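The Hall in Dornport

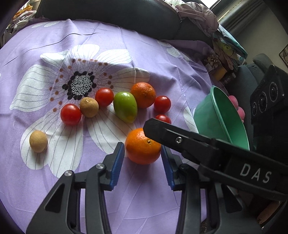 Fruit and tomatoes on a flowered cloth.

Soo-ah Cheon had paid for the hall until nine, and at twenty past six the man from the council office was standing on the steps with a letter.

"It says the booking is withdrawn," he said.

"By who?"

He turned the page over, but the back was blank. "It says withdrawn."

She read it standing up. It was dated March 9, 2026, and signed with initials she did not know. Behind her, people were already inside. She had set out 100 chairs that afternoon and thought it was too many. Now there were men leaning against the radiators and two women sharing a piano stool.

"I can't send them home," she said.

"I only bring the letter."

He went down the steps and sat in his car with the light on.

Si-woo Choo was at the microphone, tapping it. He was the candidate, if the Varau branch agreed to join with the Dekeo branch, and if the two of them together could get Na to stay out of the race. That was what the meeting was for. Na had run in Dornport for 39 years and had never come better than third, but the party kept its 2000 votes wherever it went, and Si-woo had lost last time by less than that.

She showed him the letter. He read it faster than she had.

"Who's seen this?"

"Me. Now you."

"Then put it in your bag."

"He's still out there, Si-woo. He's waiting for something."

"For what?"

She didn't know. She put the letter in her bag.

The speeches started late. The chairman from Dekeo talked about the bus depot, and after that about his father, who had driven a bus. The woman from Varau wanted to know what her members would get. She asked it four different ways. Si-woo said they would get the deputy's seat – he had not told Soo-ah he was going to say that. She had been promised that seat in May, in his kitchen, with his wife at the table.

She kept writing the minutes. She wrote down the seat and who it was for.

At ten past eight the police came, six of them, through the side door by the coats. The sergeant was young and took his cap off. He said the building was closed for the evening and would everyone please leave by the front. Someone shouted. A chair went over. The chairman from Dekeo sat down on the floor and folded his arms, and almost 50 people sat down with him.

Si-woo looked across at her from the platform. "Tell him we never got any notice," he said, loud enough for the front rows.

The sergeant turned to her. "Are you the one who booked it?"

"Yes," she said.

"Did you get a letter?"

Her bag was on the table by the minutes. Si-woo was nodding at her, slowly, the way he did when he wanted a crowd to clap.

She unzipped the bag and gave the sergeant the letter. Then she tore the page out of the minutes, the one with the seat on it, and kept that for herself.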